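Home Notebook Builds Visits About

August, posted by the bench crew
2 min read

Visit day at Purolbridge. Writing this up at 9 pm with sore feet, so forgive the order.

We ran the suturing demo on Bulteo from ten until three and the sign-in sheet stopped at 113 people, way more than I set out chairs for! Jiren (the older console) was up for the first hour, then the left foot pedal started sticking and we moved everyone over to Pap. Must order a pedal spring. I've written that on three different sticky notes now.

Camera gain had to come down twice. The pads are so shiny along the cuts that the people at the back just saw glare on the big screen, and turning off the strip light over the bench helped more than anything I did in the menus. Lamp setting I ended on was 4000, leave it there please.

Best question came from a kid who wanted to know if you can feel the thread pulling. You can't on ours — you watch the pad and learn what too tight looks like. Her mom asked if we reuse the pads, and yes, until there's no decent stretch left to cut.

For the last session I kept one pad going with the older knots still in it and did the long cut across the middle. One knot tied at the left end, then on to the next stitch.

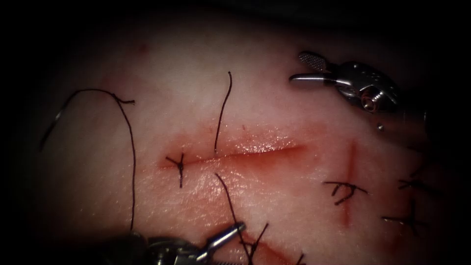
I still leave my tails too uneven, and I talk too much while I'm tying. Next time one person drives and somebody else does the talking — I lost my place twice answering questions about what the console cost.

Log files are under 301, video under 1119. Haven't checked the sound yet. Spare thread is down to one box.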